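Fivcombe Food Swap: autumn arrangements

The swap moves back indoors from 6th September. We will be in the long room at Urkley Hall, using the side entrance on Hamel Lane. The front doors stay locked while the porch roof is being repaired. Parking is at the back as before, but please leave the two bays by the bins clear for the bakery van.

Anyone who came over the summer will know how it works. Bring what you have too much of, put it out, and take home something different. Garden produce, eggs, jam, chutney, bread and seedlings are all welcome. Meat, fish and anything with fresh cream are not, and we can't take home-canned vegetables. Jars need a label with the contents and the month they were made. If something contains nuts, write that on the lid as well as the side.

Setting out starts half an hour before the doors open. Tables are covered in brown paper, which saves on washing cloths and can be written on. Please keep to one section of table until everyone has found a place. Marrows can go on the floor underneath.
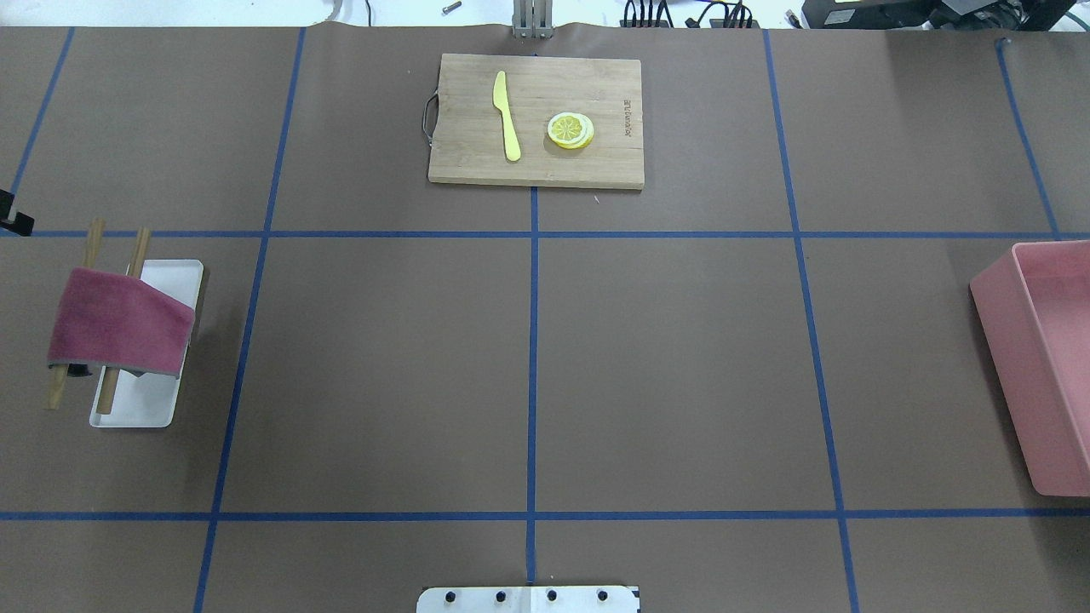 Brown paper and blue tape on the tabletop.

The apple glut has started early in the village and we expect a lot of Bramleys. If you have more than you can carry, leave word on the Sustari noticeboard by the post office and a car can usually be found. Windfalls are fine if the bruises are small, but keep them in a separate bag from picked fruit or the whole lot will go over. Pears should come hard. They ripen well enough on a windowsill.

We passed on 800 jars last year and are short of empties as a result. Clean jars with lids that fit can be left in the crate inside the side entrance. Please soak the old labels off first. Pickle lids tend to hold the smell, so keep those for more pickles.

The bread table was popular in the spring and will be back. Loaves should be whole and wrapped. Anyone wanting to share a large loaf can cut it on the day, and there are boards for this in the kitchen cupboard, to be wiped down and put back on their edges so that they dry.

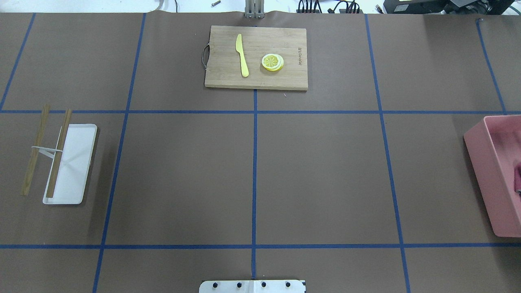 Do I have to bring something to take something?
Most people do, but if your garden has let you down, come anyway and put a little in the tin instead.

The tin goes towards the hire of the room, which has gone up by 5 pounds a session. The parish grant covers the rest until spring.

In October we will have the fruit press for one session. Bring your own bottles and wash the apples at home, as there is only the one sink. Names for the press go on the sheet in the porch at the side, and each household has one turn until the list has been gone through.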